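4. What people did with the bottles

I should say up front that I went into this part of the study expecting to write about taste. Taste is what the interviews were supposed to be about. I had a whole sheet of questions on it, and I'd practiced them on my sister over the phone. Then I sat down in the first office in Tulau, and the first person I talked to spent most of our time together on the subject of where she puts her bottle down, and who is allowed to move it. So this section is about that.

As I explained in Section 3, I visited three workplaces (Tulau, Irkness, and Dramani) and talked to 38 people in all. Tulau is an insurance office with a lot of phones. Irkness is a print shop with a front counter and a noisy back half. Dramani is a small college library where the staff share one long workroom. I picked them partly for contrast and partly because they let me in, and I don't want to dress that up as a sampling strategy. Mariama Korletey did the coding with me afterward, and where the two of us disagreed I've tried to say so.

4.1 The bottle as a placeholder

The most common thing people told me, in all three places, was that a bottle on a table means somebody is sitting there. You don't have to be in the room. You don't even have to want the water. One of the Tulau agents put it this way: "If I leave my notebook, somebody moves it. If I leave my jacket, somebody moves it and then feels bad. If I leave my water, they sit somewhere else." I heard some version of this so many times that Mariama gave it its own code, which we called "parking."

Parking was strongest at shared tables, which makes sense, and it was strongest of all at tables without an obvious head or foot. A long straight table comes with seats more or less built in (the end, the corner, the one by the outlet). A curved one doesn't, and people seemed to work harder at marking their spot.
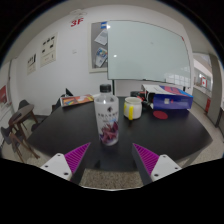
Figure 4. A labeled plastic water bottle standing on a dark gray table with a curved edge.

What surprised me was how little it mattered whether the bottle was a nice one. I'd assumed that an expensive steel bottle would hold a seat better than a throwaway plastic one, just because you'd expect the owner to come back for it. A few people at Irkness did say that. But at Dramani the feeling ran the other way, and pretty strongly. A steel bottle, one librarian told me, might have been sitting there since yesterday. A store-bought one looks recent. Somebody got it today, so somebody is here today. I loved this and I've thought about it a lot since, although I only have it from the library and I wouldn't push it very far.

There was also the matter of where on the table the bottle goes. Put it near the edge and you've claimed a chair. Put it closer to the middle and, according to several people at Tulau, you've claimed the table, and that's a bit rude unless you're expecting company. I asked how they had learned this. They mostly looked at me as if I'd asked how they had learned to stand in line.

4.2 Labels, and what they're good for

The interview guide had a block of questions on labels, left over from the taste version of the project, and I kept it in. I'm glad I did, but not for the reasons I wrote it.

Hardly anybody read the labels for information. I asked people to tell me what was on the label of the last bottle they drank from, with the bottle out of sight, and the answers were mostly about color. "Blue, I think, with a mountain." "Something purple." A man at Irkness (who prints labels for a living!) could tell me what kind of stock it was on and that the glue was bad, and couldn't come up with the name of the water.

What labels were good for was telling your bottle from mine. When everybody in a meeting gets the same bottle from the same case, the label stops doing its job, and people go to work on it. They peel a corner. They tear a strip off the top. They take the whole thing off and leave it in a curl next to the bottle, and I'm told that drives the person who cleans up absolutely nuts. One woman at Dramani turns her label to face the wall, always, and she has coworkers who know this and would never pick up a bottle that was facing the wall.

Mariama and I went back and forth on how to code the peeling. She wanted it under "fidgeting," and for a lot of people I think she's right. It's something to do with your hands while someone else is talking. But some of them described it as plainly as you'd describe writing your name on a lunch bag, and I didn't want to lose that. We ended up giving it both codes and letting the overlap stand. Of the people who said they peel, seven said they did it on purpose, to mark the bottle as theirs. The rest either said it was a nervous habit or told me they'd never thought about it before, and would I please stop making them think about it now.

4.3 The orphan bottle

Every workplace has bottles that don't belong to anyone. They collect near the sink and on windowsills, and people feel oddly strongly about them. At Tulau there's an unwritten rule that you can throw one out after lunch. At Irkness it's the end of the shift, and the front counter and the back half don't agree on when the shift ends. At Dramani they don't really throw them out at all. They pour them on the plants, and the plants in that workroom are in terrific shape.

I spent an afternoon in February at Dramani just sitting at the end of the workroom and writing down what happened whenever somebody ran into an orphan. Most people picked the bottle up, tilted it a little to see how much was in it, and put it back exactly where it had been. I must have watched this for 60 minutes before it hit me that the tilt was the whole point. An unopened bottle is still a possession, something you could give back. A half-empty one is trash with a person attached to it, and you'd rather not be the one who decides.

Garano (1st ed.), the etiquette handbook that Irkness keeps behind the counter, has two full pages on coffee cups and not a word about water. I bring it up because the owner got it out to show me, sure that there'd be something in there, and he was more let down than I was.

4.4 A few cautions

All of this comes from talk, plus the one afternoon of watching. People are good at describing rules and less good at describing what they do when they're late and thirsty. I also suspect that I made parking look tidier than it is, because once I got interested in it I asked everybody about it, and people are nice and will generally give you a rule if you look like you want one. The first few Tulau interviews, before I'd caught on, are messier and probably closer to the truth. I've kept them in the counts and marked them in the appendix.

The taste questions are in the appendix too. Most people said it tastes like water.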